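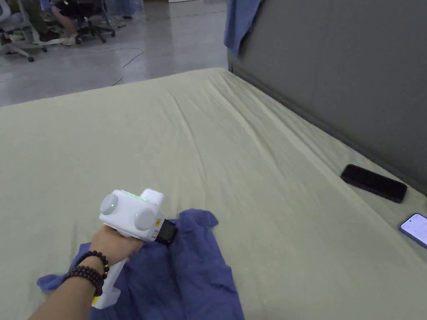

Heft 2, S. 102

4.3 Das Bett als Zwischenablage

In der Literatur zur häuslichen Ordnung gilt das Bett als Möbel zum Schlafen. Unsere Begehungsprotokolle stützen diese Annahme nur für die Nachtstunden. Ab dem späten Vormittag dient die Matratze in den untersuchten Haushalten vor allem als Tisch, und zwar als der größte der Wohnung. Vrabec spricht in ihrer Vorstudie zu Himley von der »weichen Ablage«, ein Begriff, den wir übernehmen, obwohl er nach Büromöbelkatalog klingt.

Abbildung 4 zeigt den Typus in einer gemäßigten Ausprägung. Auf dem blass salbeigrünen Spannbettlaken liegen ein zerknülltes blauviolettes Tuch und, nahe am grauen Polsterkopfteil, zwei Smartphones. Ein weiteres blaues Tuch hängt über der Ecke des Kopfteils. Wir führen solche Stücke in der Kategorie »erhöht abgelegt«. Gemeint sind Textilien, die weder im Schrank noch in der Wäsche sind und deren Status sich durch Befragung selten klären lässt. Auf die Frage, ob ein solches Tuch sauber sei, antworteten die Bewohner in Wenddale überwiegend mit »noch«.

Für die Auswertung unterscheiden wir Dinge, die auf dem Bett bearbeitet werden, von solchen, die dort lediglich warten. Tücher können beides sein, mitunter mehrmals am selben Nachmittag. Telefone warten grundsätzlich, beanspruchen dabei aber den besten Platz in Reichweite des Kopfendes – ein Vorrecht, das in älteren Inventaren dem Buch und der Brille zukam.

Schwieriger ist die Bewertung des Lakens selbst. Das Kodierschema nach Lynch kennt die Stufen »glatt«, »bewegt« und »aufgegeben«. Die weichen, schrägen Falten in Abbildung 4 wurden als »bewegt« kodiert; eine Mitarbeiterin plädierte für »glatt« mit dem Hinweis, wir sollten einmal ihr eigenes Bett sehen. Der Einwand ist im Protokoll vermerkt, blieb aber ohne Folgen für die Statistik.

Dass man Wäsche auf dem Bett zusammenlegt, begründen die Befragten mit der Höhe und mit der Fläche. In Astard kam ein drittes Argument hinzu: Wer alles auf dem Bett ausbreite, müsse es bis zum Abend wegräumen. Die Abendbegehungen, beginnend um 22 Uhr, bestätigen das nur teilweise. Häufiger wanderte der Stapel auf den Stuhl, den wir in Abschnitt 4.4 gesondert behandeln.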